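冬季室内乐套票值不值得买?第一次买,有点慌

Piroska Hegedűs
28/10/2026

Covon 音乐厅这一季的冬季室内乐套票快截止了,我购物车里放了好几天,一直没敢付款,想来问问买过的各位。
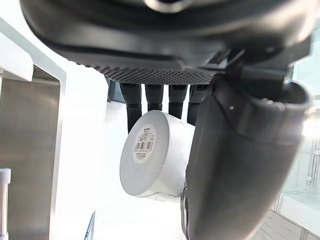
Gunvor Rustad 听说以后直接劝我别买,说套票这种东西看着便宜,到头来总有几场去不成,座位又被钉死在一个地方,还不如看中哪场买哪场,心里没负担。她讲得很有道理,我当场就被说服了,可是回家打开节目单一看,又动摇了……

先说一下情况。全季八场,从十一月开始,一直到开春。套票是 476 块,单买八场加起来将近 636 块,这个差价对我来说不算小。我自己按计算器按了半天,结论是要听满六场才算回本,听五场就是亏的(而且是亏得很气人的那种,五场明明也听了不少嘛)。

节目单里我真正非去不可的有三场。一场是 Barta 四重奏,弹性比较小,因为我等他们来我们这里等了很久,上次他们来的时候我正好搬家,箱子堆到门口,票都送了人。另一场是钢琴三重奏,还有一场是季末的管乐八重奏,这个编制平时真的难得听到,我哪怕感冒也想去(放心,咳嗽我就不去了)。剩下的里面有两三场我觉得"去了应该会高兴",还有两场我连作曲家名字都念不顺,一场是当代作品专场,一场是只有一把大提琴从头拉到尾的独奏。

我平时听音乐会的经验很一般。夏天的露天音乐会去得比较多,带块毯子带点吃的往草地上一坐,中途可以走动,可以小声聊天,孩子跑来跑去也没人瞪你。正经坐在厅里听室内乐,我只去过几回,有一回还在乐章中间鼓了掌,整个厅就我一个人,那个声音我到现在都记得。

所以我的问题有这么几个,写得有点散,大家挑会的答就行:

套票到底适不适合我这种"有三场特别想去、其他随缘"的人?

去不成的那几场,票能不能转给别人?我在 Kelleo 的页面上看到有"转赠"两个字,点进去又跳回首页,不知道是我手机的问题还是要买了以后才能用。

座位怎么选?系统给我推荐的是第 11 排靠左边走道的位子。我对这个厅的声音一点概念都没有,只知道椅子是蓝色的。有人说室内乐要坐近,有人说坐近了只听见第一小提琴一个人,我越查越糊涂。

还有就是散场以后的交通。我住在河对岸,坐公交要换一次车,最怕返场返得太起劲,我坐在那里又想听又惦记末班车。有没有人也是这么过来的?

另外当代作品那场,像我这样没什么基础的人去听,会不会很痛苦?我不是排斥,就是怕坐在中间出不来。

先谢谢大家!我打字慢,回复可能会隔一阵。

Ernő Gulyás

买。差那么多钱还犹豫什么。

座位随便坐,厅不大,坐哪都听得见。末班车的事我不清楚,我开车。停车场进去容易出来难,散场的时候你要么第一个冲出去,要么就干脆在门厅喝杯东西等车流散了再走。

鼓掌那个事别放在心上,以前的人乐章中间也鼓掌的。

Ankica Pavlović

我来写长一点,因为我去年就是你现在这个状态,连购物车放好几天都一模一样,哈哈。

先讲值不值。我买了两季 Covon 的套票,头一季去了七场,第二季只去了五场,按你的算法第二季是亏了的。但我还是会接着买,理由有点不讲理:如果不是票已经在手里,冬天下班以后天黑得那么早,我根本不会出门。单买的时候我总想着"到时候再说",到了那天外面下着雨夹雪,沙发又那么舒服,就真的再也没有说了。买了套票以后,日历上写着,票也付过钱了,人就乖乖穿鞋出门了。到了厅里坐下来,灯一暗,从来没有后悔过。

不过我得替 Gunvor Rustad 说句公道话,她说的负担是有的。到了季中那段时间,有两场挨得很近,我有一回真的是硬着头皮去的,上半场差点睡着。所以建议你付款之前把八场的日期一个一个抄到自己日历里,看看有没有跟什么撞上的。别光看着节目单觉得"应该可以",我第一季就是没抄,结果有一场正好碰上我妈过生日。

你现在算下来是三场必去,再加两三场会高兴的,那就是五到六场,刚好卡在回本线上。我觉得问题就变成了:那两场你念不顺名字的,你愿不愿意试一场?愿意的话就买套票,完全不想试的话,单买你想去的那几场也很好,没有人规定一定要听全。还有一点,单买三场必去的,位子要早点下手,Barta 四重奏那种热门的场次,套票观众先把好位子占掉了,剩下的放出来单卖,去晚了就只有最边上和柱子后头。我去年就坐过柱子后头一次。只能看见中提琴手的一只胳膊肘,听倒是听得很完整,就是一晚上都在想那位中提琴手长什么样。

转赠的事,我用的办法是这样:买完以后登录 Kelleo 的账户,在"我的订单"里面,把套票点开,它会拆成一场一场的,每一场后面才有转赠。你现在没有订单,所以点进去就跳回首页,我当时也以为是网坏了。转的时候要填对方的邮箱,对方不需要注册(至少我上一季转的时候不需要,今年有没有改你最好再看一眼规则)。千万别拖到开场前才转,我有一次在公交车上转,邮件半天没到,我朋友站在检票口一直刷手机,刷得检票的人都替她着急。后来是服务台查名字放进去的,人很好,但是那种慌张我不想再来一遍。

要注意转赠和退票是两码事。退票基本上别指望,除非他们自己取消演出。我认识的人里面有过因为演出延期拿回钱的,手续走了很久,不过最后是拿到了。

座位呢,我跟 Ernő Gulyás 的意见不太一样,我觉得差别还是挺大的。第 11 排我坐过,靠右边,跟你正好反过来。声音是融在一起的,四重奏听着像一件大乐器,很舒服,低音也够。缺点是看不太清手上的动作,如果你喜欢看弓怎么走、看他们互相使眼色,那就要再往前几排。我现在固定坐得比较靠前,因为我发现我听室内乐有一半的乐趣是看他们怎么呼吸,开头那一下,第一小提琴吸一口气,鼻子里"嘶"的一声,然后四个人一起下去,每次都起鸡皮疙瘩!但是坐得太前面,脖子要仰着,还有大提琴手的琴脚有时候会挡住……呃也没挡住什么,就是老盯着看,怕它滑。

左边还是右边,钢琴场有区别。左边能看到弹琴的人的手,右边看到的是琴盖和脸。你必去的里面有钢琴三重奏,那你系统推荐的左边其实正合适。而且走道位太好了,腿可以伸,咳嗽了也可以悄悄出去,不用让一整排人站起来。怕坐在中间出不来的话,走道位一下就解决了你半个问题。所以如果我是你,推荐的那个位子我就直接要了,不折腾。

温度也提醒一句,厅里靠门的地方有风,冬天寄存大衣的时候我都留一条围巾在身上。存衣处散场时队很长,我后来学乖了,穿薄一点的外套,卷起来放腿上,不存。这样赶车能省下好多时间。

末班车!这个我太有话说了。我也住河对岸。我的经验是返场一般就一首,短的,听完走来得及。怕的是返完一首又返一首,那种晚上气氛特别好,你又舍不得走,又在心里数红绿灯。我的做法是走道位加不存衣服,第一首返场听完,看他们往后台走的脚步,如果走得很慢,多半还要回来,我就再等等,如果乐器都夹在胳膊底下了,就可以撤了。听起来很傻,但准得很。实在赶不上,就跟邻座拼车,套票坐一季下来,旁边的人总是那几个,慢慢就熟了。我跟我右手边那位老太太到现在还互相发节日祝福,她每次都给我一颗薄荷糖,开场之前给,剥好了再给,怕我在里面剥糖纸。

吃饭的话,附近的 Jondeck 开场前可以吃到热汤和面包,上菜快,跟他们讲一声要赶音乐会,他们就会先给你结账。正餐我不建议在那里吃,坐下来就不想起来了。

最后说当代作品那场。我第一季也怕,去之前一直在想借口。听下来有一首我真的一点都没听进去,从头到尾像有人在隔壁挪家具,另外一首却好听得我回家路上一直在哼(也不能说哼,没有旋律,就是嘴里发出一些声音)。他们这类场次一般中间会讲几句,演奏的人自己拿着话筒说这首写的是什么、让你留意哪里,有这几句垫着就好懂多了。上下半场之间可以走,没有人会看你。你就当去听上半场,能待下去再待。

大提琴独奏那场我倒是强烈建议你去。一个人一把琴,厅里静得能听见木头的响动。你夏天喜欢坐草地上听,我猜你会喜欢那种一个人慢慢讲话的感觉。

写太多了,去烧水了。有什么没说清楚的你再问我。

Jolán Kelemen

前面说得很全了,我补几样他们没提到的,顺便泼一点点冷水。

我是老套票用户,中间断过一季,又续回来。断的那一季就是照着 Gunvor Rustad 那种想法来的,哪场想听买哪场。买了四场,去了四场,每一场都是自己挑的,都喜欢。从花钱的角度讲那一季我花得最少。可是我后来想,那四场全是我早就知道自己会喜欢的东西,我一整个冬天没有碰到一首新的曲子。再往前那一季,我印象最深的反倒是一场我本来打算送人的,朋友临时不要,我才自己去的,弦乐六重奏,回来找录音找了好几个晚上。所以值不值,真的要看你想从里面得到什么,光拿计算器按是按不出来的,虽然我每年也按。

冷水在这里:套票截止日之前付款,位子是按付款先后锁的,放在购物车里不算占住。你看到系统推荐第 11 排,那只是你看的那一刻有。你已经放了好几天了,赶紧刷新看一下,说不定早就换成别的了。我有一年就是这样,心里都住进那个位子了,一付款,跳出来一个楼上的。楼上声音也还可以,但要爬楼梯,而且栏杆的高度刚好在眼睛前面,坐直了看不见,弯腰也看不见,只能伸着脖子。

再有就是换场。去不成除了转赠,还可以换。套票里的某一场,可以换成同一季里另一场的座位,前提是那一场还有空的,位子不保证一样。这个在 Kelleo 网上办不了,要去售票窗口或者打电话。我换过一回,窗口的人翻了一个本子,用铅笔写的,我还挺惊讶,后来什么问题也没出。不过换了之后就不能再转赠了,也不能再换回来,所以想好了再去。对你来说,如果当代那场实在不愿意听,你可以早早把它换成 Barta 四重奏那场的第二个座位,带一个人一起去。我觉得这样挺划算,等于那场的票也没浪费,前提还是那句,有空位。越早越好,热门场次一开始单卖就很难换到了。

关于听之前要不要准备,看你。我有一阵子很用功,每场之前把曲子找来听两遍,还做笔记,后来发现做了功课的那几场,我坐在那里老是在等"接下来要到那一段了",反而分心。现在我只看一下有几个乐章,知道什么时候能鼓掌就行。你那个担心我完全懂,我的办法是永远不做第一个鼓掌的人,看演奏的人把手放下来没有,弓放下来、肩膀松了,再等一拍,旁边的人动了我再动。鼓早了的人我看过很多,厅里没有谁真的生气,最多有一两个人往那边转一下头。台上的人有时候还会笑一笑。

节目册我建议买第一场的时候就买整季合订的那本,单场的那种薄薄几页,每场买下来也不少钱,而且找不到笔写字的地方。合订本重是重一点,里面有每首曲子的介绍,编制、时长都写得清楚。时长那一栏对赶末班车的人特别有用,你把上下半场加起来,再加上中场休息,就知道几点结束,我每次在家里先算好,写在票夹上。

说到中场,洗手间的队。第一层的永远最长,大家都往那里走。往衣帽间后面那条走廊拐进去还有一个,指示牌很小,我是第三季才发现的。告诉你了,你别告诉太多人。

河对岸的车我没有坐过,我走路回家,这个帮不上。倒是可以说一句,开春以后那几场散场时天气好了,很多人会站在门口聊半天,台阶上全是人,演奏的人提着琴盒从旁边的小门出来,有时候会停下来跟观众说几句话。管乐八重奏那场在季末,你可以给自己留点时间,别急着走。

对了,如果你决定不买套票,单票开卖的第一天早上网站会很卡,提前登录好,付款方式也提前存好。别开好几个窗口,开多了会把你自己踢出去,我被踢过。

Piroska Hegedűs

天哪谢谢大家,一下子这么多字,我端着茶看完的,茶都凉了。

看到 Jolán Kelemen 说购物车不占位子,我马上去刷新了,第 11 排那个走道位居然还在!我手都抖了,日历也没抄完就先付了款(Ankica Pavlović 对不起,你说要先抄的,我付完再抄的,抄出来只有一场撞上了同事聚餐,我选音乐会)。

付完以后"转赠"果然就出来了,每一场后面都有,跟你们说的一样。

当代那场我先留着,不换。大提琴那场也去。Gunvor Rustad 那边我还没敢跟她讲,她要是知道了肯定要念我,不过我打算把同她口味比较合的那场转给她,或者换一个旁边的位子一起去,到时候再看。

还有一个小问题,走廊里那个洗手间,是存衣处左手边那条还是右手边那条?

Jolán Kelemen

面对存衣处,右手边。走到看着像没路了的地方再拐。

恭喜!十一月第一场见,我坐得比你靠后一些。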